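**Sourdough starter smells like nail polish remover, is it dead?**

Si-eun Cho

I keep my starter in a glass jar on top of the fridge and feed it once a day with Farkico white flour and tap water. For the last 5 days it has had a sharp smell and a thin gray liquid on top. It still bubbles a little. Should I throw it out and start over?

**Lauri Suominen**

It's hungry. The top of a fridge is a warm spot and one feeding a day isn't enough there. Pour off the liquid, keep a spoonful, and feed it equal weights of flour and water every 12 hours. Mine came back after 2 days of that. If you see pink or orange streaks or fuzzy mold, throw it out and wash the jar well.

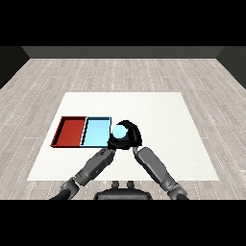
Wisach, 28/03/2022

I agree with Lauri on the feeding. I would also mix in some rye for the first few rounds. I did this in October when mine smelled the same way, and it was rising properly again within the week. Move the jar to a cooler shelf if you can't feed it twice a day.

**mutitz_baker**

just put it in the fridge and feed it weekly. i do that and the bread is fine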